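Shared Workshop Forum > Automation > Build logs
Thread: Two-arm folding table, fingertip wear and servo supply

psepulveda
Continuing from the closed thread. Both arms are on the long white table now, one per side, facing each other. The controller box is the one from the Nutsugah kit, reflashed. The arm software is my own fork, which we have been calling Fandano for lack of anything better.

Status: the sleeves-in step works most of the time on a medium T-shirt if I lay it out by hand first. The final fold in half does not. The left arm arrives late and the hem skews. I have logs for 109 attempts at the half fold and will post the summary when I have cleaned up the timestamps.

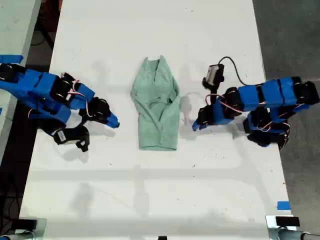 Olley workshop, 23 July 2021

Layout for anyone who asked about reach. The fingertips can meet over the middle of the table with a shirt between them. Past the collar the elbow joints are close to their limits, and I would like to move both bases toward the collar end by 30 mm. Before I drill anything I want opinions on two items:

1. Servo supply. One 12 V supply feeds both arms. When both shoulders lift together the voltage sags and the left wrist drops off the bus. Error count on the left bus was 1843 after one evening. The right bus had 3.

2. Fingertips. Bare plastic slides on jersey. Blue tape is better until it starts to lift.

Patricio Sepúlveda

torquecurve
Separate supplies, one per arm, common ground. Do that before touching anything else. Your late left arm and your bus errors are the same fault. If the wrist drops out and comes back, the controller waits for it, and you see a lag.

plerley_dan
I disagree that it is settled. A count that lopsided on a shared supply says wiring to me. If the supply were the whole problem, both arms should suffer. Swap the left and right harnesses and run it again. If the errors move to the right side, buy a connector, not a supply. We had this at Plerley with a pick-and-place build and replaced a perfectly good supply for nothing.

torquecurve
Depends where the supply is. If the left arm is at the end of a longer run it sees the sag first. Patricio, what gauge and how long?

psepulveda
18 AWG. The left run is longer by the width of the table plus slack. So you could both be right. I will swap harnesses first, it is free.

hemline
On the fingertips: what tape? Painter's tape has a weak adhesive and the edge will curl wherever cloth drags across it. Heat shrink with a rough finish lasts longer. Silicone finger cots also work, but they roll at the tip if the grip force is high.

quietbearing
Tape is fine for testing. It is cheap and you can change it between runs. I would worry more about what is between the tips than what is around them. Two hard tips closing on one layer of jersey will either miss it or pinch two layers.

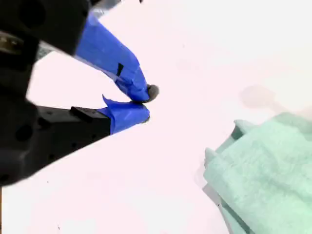 The other question is grip force. On my build I close until the current rises, back off a couple of counts and hold. If you close to a fixed position instead, every change in tape thickness changes the grip, and you end up retuning after each wrap. Terry is forgiving. Jersey is not. Tune on the fabric you intend to fold.

hemline
Agree on current, disagree on terry. The loops catch on any raised tape edge, and then the cloth comes along when the finger opens. I would call that worse than a missed grasp — the miss at least leaves the cloth where it was.

quietbearing
Fair. Wrap so the loose end finishes on the outside of the finger, away from the contact face.

psepulveda
Currently closing to a fixed position. That explains why my numbers drifted after I rewrapped. Changing to a current threshold tonight.

Harness swap done. The errors stayed mostly on the left but dropped by more than half, so at least one connector was bad and there is still some sag. Second supply is ordered.

plerley_dan
I will take half credit. Crimp the bad one again before you throw it out, and tug every wire at the wrist while you are there. The short loops between servos flex on each cycle.

torquecurve
And leave the bases alone until the second supply is in. If you move them now you will have to recalibrate twice.

psepulveda
Bases stay put. Half-fold summary to follow, split into before and after the swap.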